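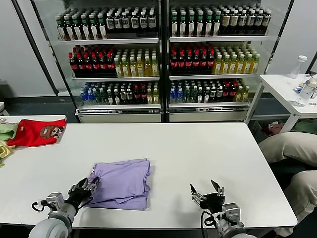

June, second entry. Dye bench, Gerarville workshop.

Continued with the shrinkage of the Jirkport cotton. Last month I wrote that the cloth loses its length mainly in the first wash and then stays stable. I am less sure of this now, so I write down all what I did, also the parts that went wrong.

Cloth: plain weave from the Dirnell roll, undyed, the end that was closest to the core. I marked every piece with thread at both ends of the measuring line, not with the pen. The pen from the last entry is called permanent on the label but it spread in the warm bath, and then I was measuring to the middle of a gray cloud. Cotton thread in a contrasting color, one stitch, no knot. A knot pulls the weave together and you read the wrong length.

Distance between the stitches before washing was 900 mm on all pieces, along the warp. Measured on the glass plate with the steel rule, the cloth smoothed by hand but not pulled.

First wash, 9:40. Warm bath, the mild soap, slow stirring. I let the pieces dry flat on the mesh. Then 861 mm. This is more loss than I expected, but the Dirnell cloth was probably stretched hard when they finished it at the mill. You can feel it when you unroll, it lies very stiff and straight.

Second wash, same bath recipe, fresh water. Dried hanging this time because the mesh was occupied with the wool samples. After this the reading was 844 mm. I was surprised that hanging did not make it longer again. A wet cotton of this weight should pull itself down a little. Maybe it does so and the shrinkage was bigger than this. I cannot separate the two things, and it was my mistake to change the drying between washes. Please, whoever repeats it, keep one drying method for the whole series.

Third wash: no change that I can read with this rule. So 3 washes for this cloth before we cut anything, not one. I have written it also on the card that hangs on the roll.

Weft direction. I measured it only on 2 pieces and the stitches of one came out, so really I have one piece. It lost much less than the warp. I do not put the number here, because one piece is not a result and I know that somebody will copy it into the pattern sheet.

Dyeing, afternoon. Used the Lacroix violet, the powder, from the tin that was opened in spring. It had lumps. I ground it in the small mortar with a few drops of warm water until it was a paste, then let it down with more water and put it through a stocking. There was still some grit left in the stocking, dark blue more than violet. I think the blue part of this mix dissolves slower than the red part. If this is true, then the first cloth in the bath gets redder than the last one, and it would explain the complaint about the two cushion sides that do not match.

To check this I put in a washed piece and an unwashed piece together, then after they came out, another pair in the same bath. Both pairs are uneven at the edges. The unwashed pieces took the color badly, with pale spots the size of a coin where the finish from the mill was still sitting. The washed ones are much better. Between the first pair and the second pair I see a small difference under the window, and under the lamp I see no difference at all. I would like somebody with fresh eyes to look before I tell them which is which.

Salt: I added it in two portions, as in the old recipe. The old recipe says "a handful", and my hand is not the same as the hand of the person who wrote it. I weighed mine, the weight is on the card. Soda went in after, dissolved separately. Do not throw it in dry, it goes to the bottom and makes dark rings on whatever is lying there.

Rinsing took very long. The water was still colored when I wanted to go home, so I left the pieces in a cold tub overnight with a plate on top to hold them under. One corner came up anyway and it has a line now. I keep this piece for the folder of faults.

Small things:

The clamp on the left drying rail is loose again. I put paper under it.

The steel rule has a bent end, start reading from the 100 mark and subtract. All numbers above are done so.

We are almost finished with the soda. The new sack should be kept in the dry cupboard, not below the sink.

Open questions: is the Jirkport cotton also shrinking when it is only steamed? The sewing room steams everything before pressing, and if the cloth still has some shrinkage inside, the seams will pucker. I want to take one unwashed piece, steam it three times from the back and measure after each. Same stitches, same glass plate, and this time all of it dried flat on the mesh. The wool samples have to be moved first.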